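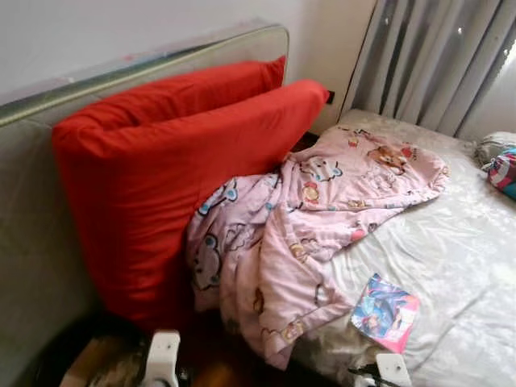
Samstag, 25. April 2020, und ich muss jetzt endlich mal einen Thread über Höhenlinien machen. Ich rede seit Januar von nichts anderem, meine Familie kann nicht mehr, also seid ihr dran 🗺️

Angefangen hat es mit einem Karton alter Wanderkarten vom Flohmarkt. Ich wollte eigentlich nur eine, die vom Rotenar, aber der Verkäufer gab den Karton nur komplett her. Beste Entscheidung des Jahres!

Für alle, die neu dabei sind: Der Rotenar ist 2963 Meter hoch und mein Sehnsuchtsberg. Ich war noch nie oben. Ich kenne ihn trotzdem inzwischen besser als meinen eigenen Keller, und das liegt nur an diesen dünnen braunen Linien.

Eine Höhenlinie verbindet Punkte gleicher Höhe, so stand es im Erdkundebuch, und ich hab es damals abgeschrieben und sofort vergessen. Verstanden hab ich es erst mit der Vorstellung vom Wasser: Man flutet das Tal bis zu einer bestimmten Höhe, und die Höhenlinie ist das Ufer. Dann den See ein Stück steigen lassen, nächstes Ufer. Und so weiter, bis nur noch der Gipfel als Insel rausschaut.

Seitdem sehe ich überall Ufer. Die Bucht auf der Ostseite vom Rotenar ist auf der Karte ein richtiger Fjord!

Grundregel, die jeder kennt: Linien eng = steil, Linien weit = flach. Aber das Schöne kommt danach, nämlich wie sich der Abstand VERÄNDERT.

Unten weit und oben eng, dann ist der Hang konkav. Vom Tal aus sieht man den ganzen Weg vor sich und kann sich schon mal fürchten. Unten eng und oben weit: konvex, und man sieht von unten den Gipfel nicht. Das sind die Berge, bei denen man fünfmal denkt, man sei oben.

Mein Onkel schwört, der Plokier habe vier falsche Gipfel. Ich hab nachgeschaut. Es sind zwei. Er will es nicht hören 😄

Der Plokier ist der Nachbar, 2640 Meter, und auf der Karte fast hübscher als der Rotenar. Ein langer Rücken, zwei Kuppen, dazwischen ein Sattel wie aus dem Lehrbuch.

Sattel erkennen ist überhaupt mein neues Hobby im Hobby. Zwei geschlossene Kringel nebeneinander, und außenrum eine Linie, die beide einfasst und in der Mitte eine Taille hat. Wer das einmal gesehen hat, findet sie auf jedem Blatt. Ich hab mir beim Frühstück schon den Milchkaffee verkleckert, weil ich unbedingt den Übergang nach Sutitz suchen musste.

Kleiner Exkurs, der mich wirklich begeistert: die Spitzen. Wo eine Höhenlinie ein V macht und die Spitze bergauf zeigt, läuft ein Graben oder Bach. Wo die Spitze bergab zeigt, sitzt eine Rippe. Man kann also die Bäche einzeichnen, ohne dass sie auf der Karte stehen!

Hab ich ausprobiert. Pauspapier über das Blatt Sutitz, nur die braunen Linien durchgezeichnet, Karte weg, dann aus den Vs die Bäche ergänzt. Karte wieder drunter. Die großen saßen alle. Zwei kleine hab ich erfunden und einen ziemlich dicken übersehen, der in einem ganz breiten U runterkommt (vermutlich altes Gletschertal, das lern ich noch).

Zählkurven! Auf meinem Blatt ist jede 100er-Linie dicker gedruckt. Die Zahl darauf steht so, dass ihr Kopf bergauf zeigt. Das ist auf vielen Karten so, leider nicht auf allen, und ich hatte zwanzig Jahre Karten in der Hand, ohne es zu bemerken. Zwanzig Jahre!

Fragt lieber nicht, wie oft ich früher im Auto gesagt hab „da geht's runter“, und dann ging es rauf.

Was mich am Anfang verwirrt hat: Zwischen zwei Linien kann sich einiges verstecken. Wenn der Abstand 20 Höhenmeter beträgt, passt da ein Felsabsatz von 15 Metern rein, und auf dem Papier ist davon unter Umständen nichts zu sehen. Deshalb gibt es in flachem Gelände Hilfskurven, gestrichelt, für die halben Schritte. Ich liebe Hilfskurven. Die wirken immer so, als hätte jemand noch mal genauer hingeschaut.

Jetzt zum Thema, auf das ich die ganze Zeit hinauswill. Höhenlinien sind ja nur die eine Hälfte. Die andere ist der Schatten.

Ganz alte Karten haben noch gar keine Höhenlinien, da liegen die Berge als kleine Maulwurfshügel von der Seite in der Landschaft. Dann kamen die Schraffen, winzige Striche in Richtung des Gefälles, je steiler, desto kräftiger. In meinem Karton war so ein Nachdruck. Ich hab mit der Lupe davorgesessen und mir die armen Leute vorgestellt, die das in Kupfer gestochen haben.

Schraffen sagen einem wunderbar, wo es steil ist. Wie HOCH man ist, verraten sie nicht. Eine Hochebene und ein Talboden sind beide einfach weiß. Da hilft nur die Umgebung und ein bisschen Detektivarbeit.

Und dann die Schummerung, also die weichen grauen Schatten, die das Gelände plötzlich aus dem Papier rausholen. Mein Blatt vom Rotenar hat eine in Graublau, ganz zart, auf den Sonnenhängen ein Hauch Gelb. Ich könnte mir das rahmen lassen. Ich LASSE mir das vielleicht rahmen.
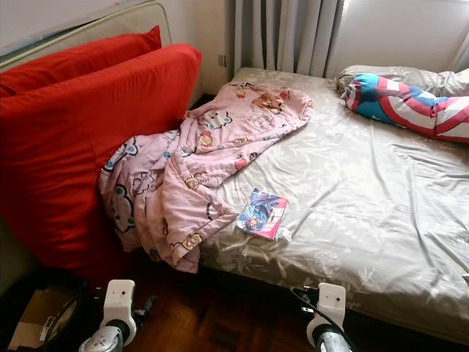

Schummerung funktioniert nur, weil unser Auge aus Hell und Dunkel ganz von selbst Berge baut. Man braucht dafür keine Linie und keine einzige Zahl. Fällt das Licht schräg auf eine Kante, glänzt die eine Seite und die andere wird dunkler, und schon denkt das Hirn: Grat! Schaut euch mal das goldene Laken an, diese losen Falten quer über die Mitte und weiter nach rechts, wo der Stoff dann seitlich am Bett runterhängt. Für mich ist das ein Mittelgebirge mit Steilabfall. Sogar das Blumen- und Blättermuster macht mit, das ist Ton in Ton und zeigt sich über den silbrigen Glanz, wie feines Kleinrelief. Nur die roten Kissen kriege ich kartografisch nicht unter, so steile Wände hat der ganze Plokier nicht!

Zurück aufs Papier. In der Schummerung kommt das Licht fast immer von links oben, also aus Nordwesten. Und jetzt haltet euch fest: Auf der Nordhalbkugel, hier bei uns in den Bergen, steht die Sonne mittags im Süden. Der Nordwesthang, der auf der Karte so freundlich leuchtet, ist im echten Leben der schattige, auf dem im Mai noch Schnee liegt.

Ich hab das Blatt danach eine Viertelstunde nur angestarrt. Alles falschrum beleuchtet und trotzdem richtig!

Der Grund lässt sich zu Hause testen. Karte mit Schummerung nehmen, auf den Kopf drehen, ein paar Sekunden warten. Bei vielen Leuten kippt das Bild: Die Täler werden Grate und die Grate werden Täler. Reliefumkehr heißt das. Wir sind es so gewohnt, dass Licht von oben kommt, dass das Hirn lieber die Berge umbaut.

Bei mir kippt es sofort. Bei meiner Schwester gar nicht, die sieht immer nur eine Karte, die falschrum liegt. Schreibt mal drunter, wie es bei euch ist, das interessiert mich brennend.

Funktioniert übrigens auch mit Satellitenbildern, und zwar ohne Drehen. Die sind meistens oben genordet, die Sonne kam aber aus Süden. Deshalb sehen Flusstäler da manchmal aus wie Dämme, auf denen oben der Fluss entlangläuft. Ich dachte früher, mit meinem Bildschirm stimmt was nicht.

Buchtipp, weil ich schon zweimal danach gefragt wurde: „Das Licht von links oben“ von Vasanthi Sultana, erschienen bei Wanigasekara. Dünnes Bändchen, viele Abbildungen, ein ganzes Kapitel über Felszeichnung. Ich hab es antiquarisch bekommen, mit den Bleistiftnotizen vom Vorbesitzer drin. Bei „Scharung“ steht am Rand dreimal „nein“, und ich wüsste so gern, warum.

Ach ja, Scharung! Wo es so steil wird, dass die Höhenlinien ineinanderlaufen würden, muss sich die Kartografie etwas einfallen lassen. Manche lassen Linien aus, manche hören ganz auf und zeichnen Fels. Auf meinem Rotenar-Blatt ist die Nordwand komplett von Hand gezeichnet, jede Rinne, jedes Band. Kein Zentimeter davon sieht kopiert aus.

Und die Farben! Braun für Erde und Wiese, Schwarz für Fels und Geröll, Blau für Eis. Die gleiche Linie wechselt unterwegs die Farbe. Auf der Ostseite läuft eine braun durch die Almwiese, wird am Schutt schwarz, wird auf dem Gletscherrest blau und kommt auf der anderen Seite wieder braun raus. Alles auf derselben Höhe. Die bin ich mit dem Finger abgefahren wie eine Murmelbahn.

Auf dem älteren Blatt ist das blaue Stück viel länger. Da hab ich dann kurz nicht mehr so gejubelt.

Mini-Übung für alle, die Lust haben: Profil zeichnen. Gerade Linie über die Karte legen, Papierstreifen dran, an jeder Höhenlinie einen Strich machen und die Zahl dazuschreiben. Streifen auf Karopapier legen, Punkte in der passenden Höhe eintragen, verbinden. Fertig ist der Berg von der Seite.

Beim ersten Mal hab ich die Höhe viel zu stark gestreckt und der Plokier sah aus wie eine Zuckertüte. Hängt jetzt am Kühlschrank. Nehmt für Höhe und Länge den gleichen Maßstab, wenn ihr wissen wollt, wie es in echt ausschaut, und erschreckt nicht, wie flach Berge sind.

Was ich als Nächstes vorhabe: ein Schichtmodell aus Pappe. Ab der 2000er-Linie aufwärts, Blatt Rotenar, Linie für Linie ausschneiden und aufeinanderkleben. Pappe hab ich genug, Kleber auch, Geduld sehen wir dann. Weiter runter ins Tal geht nicht, dann krieg ich das Ding nicht mehr durch die Küchentür.

Und irgendwann wird dann wirklich gewandert. Ich weiß schon genau, wo ich Pause mache: kleine Verflachung unterhalb vom Sattel, die Linien gehen da auf einmal auseinander, daneben ein winziger blauer Fleck. Muss ein Tümpel sein. Ich freu mich auf diesen Tümpel wie verrückt.

Wer gute alte Blätter mit Schummerung zu Hause hat: bitte zeigen! Gern auch Knicke und Kaffeeflecken. Nächstes Mal mach ich Felszeichnung, oder Flurnamen, bin noch unentschieden. Bei Sutitz gibt's eine Wiese, die heißt auf drei Karten dreimal anders.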